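Buying and Selling Used Desktop Processors: Frequently Asked Questions

These are the questions we get most often at the Clelside counter and by email. If yours isn't covered, write to us before you ship anything.

Which processors do you buy?

Desktop processors only. We don't take laptop chips, chips soldered to a board, or engineering samples. Server chips are looked at case by case, so email first with the model number.

How do I find my model number?

If the computer still runs, open the system information screen and copy down the processor name exactly as it appears. Every letter at the end matters. If the chip is already out of the machine, the model is normally printed on the metal lid. Wipe off the old paste before you try to read it. A cotton pad and some rubbing alcohol will do.

Do you need the box and the cooler?

No. We pay the same with or without the retail box. Coolers are bought separately, and most stock coolers aren't worth the postage.

How do you set the price?

We look at what the same model sold for in our own store over the past month and work back from there. Quotes are good for 20 days. After that we may still honor the price, but ask first.

Is there a minimum order?

Not at the counter. For mail-in sales the total needs to come to $200 or more. You can combine several chips to get there.

How should I hold a bare processor?

By the edges. Keep your fingers off the contacts on the underside, and don't slide the chip across a table. On older types with pins, set it down on foam or in its plastic tray. 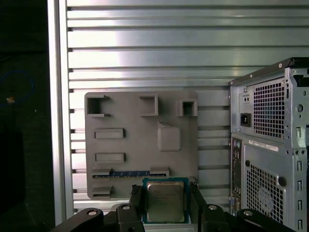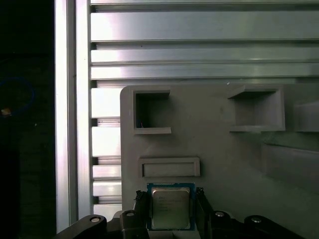

How should I pack one for mailing?

Use a plastic clamshell tray if you have one. They cost very little and we give them away at the counter -- just ask. Put the closed tray in an anti-static bag, then in a small cardboard box with padding on all sides. Don't use a padded envelope. Sorting machines bend them, and a bent pin is the most common reason we have to lower a quote.

I have a chip with bent pins. Is it worth anything?

Sometimes. One or two slightly bent pins can usually be straightened, and we take $3 off the quote for each. Broken or missing pins mean we can't buy it. Please don't try to straighten them yourself if you plan to sell to us.

What happens when my package arrives?

We check the model against your quote, look over the contacts, and run the chip in a test machine overnight. If everything matches, payment goes out the next business day. If something is off, you get an email with a revised offer. You can accept it or have the chip sent back at our expense.

Will a used processor from you fit my motherboard?

Check two things: the socket and the supported processor list on the board maker's website. A matching socket isn't enough. Many boards need a firmware update before they'll start with a newer chip, and some never got one. We can look it up for you if you send us the exact board name, including the revision.

Do used processors wear out?

Rarely. In normal use they outlast the boards they sit in. Chips that were run for years at raised voltage are the exception, and we can't always tell from a test. That's why everything we sell has a 158-day warranty.

Does the price include thermal paste?

Every chip ships with a single-use packet of Plaketti paste. If your cooler has paste already applied, leave the packet closed and save it.

Can I pick up my order?

Yes, at Clelside or at the Vundelport store. Orders placed before noon are ready by 4 p.m. Bring the order number. The Vundelport store doesn't do quotes or buy-ins -- pickup only.

Who do I contact about a late payment?

Vitória Carrilho handles all seller accounts. Include your quote number in the subject line.

Comments

dkreuger: Sold two through the mail in March. Quote was right and the money came when they said.

Pat in Cuevas: Do you take chips with the old paste still on? Mine is like cement.
Reply from Clelside: Yes, leave it. We'll clean it.

moth_and_lamp: wish the Vundelport store did buy-ins too, it's a long drive

We use cookies to remember your cart. By staying on this site you agree to their use. Accept | Settings

Contact us | Shipping | Returns | © Clelside. All rights reserved. | Back to top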